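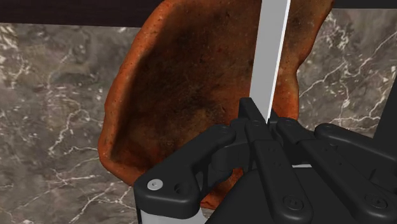 Notes for the Drinwood library talk, Tuesday, 7 pm. Working title: What Your Toaster Thinks of You. Title can stay unless the librarian objects.

Open cold, no thanks, no microphone jokes. Ask who owns a toaster with a dial numbered one to six. Most hands will go up. Ask who knows what the numbers mean. Wait. Let the wait get uncomfortable.

The usual answer is minutes. It is minutes on some toasters. On others it is a timer that resets itself according to how warm the machine already is, and on mine it is a matter of faith. I own a Nimri two-slot, bought secondhand, on which three and four are the same and five is a house fire.

Next: browning. Keep this short, last time I lost the back row. Bread surface dries out, temperature climbs, sugars and proteins get together and make color and smell. Keep going and you get carbon. The distance between the two is short, and most of us cross it while looking for the butter.

Then the diary. I kept a toast diary for two winters and logged 1286 slices. Pause here for pity. Columns were bread, dial, age of loaf, result. Read out the February page – it is the one with the raisin bread. Raisins burn before anything around them does, and I have the handwriting to prove it.

What I learned, in the order I learned it:
Second batch always darker. Turn the dial down.
Frozen slices need longer, obviously, and I still got it wrong for a month.
Stale bread browns fast. Sourdough takes its time.
The crumb tray comes out. I had owned the toaster for years.

Bit about scraping. My grandmother scraped burnt toast over the sink with the back of a knife and called it done. Do the noise. Do not do the voice.

If time is short, skip the Comance section (the four-slot with the bagel button, long story, refund pending).

Questions. Someone will ask about air fryers. Say I have no opinion, then give it. Someone will ask which toaster to buy. Tell them the Cerurus is fine, and that the lever squeaks.

Bring: diary, extension cord, two loaves, the good knife. Check where the smoke alarm is before plugging anything in.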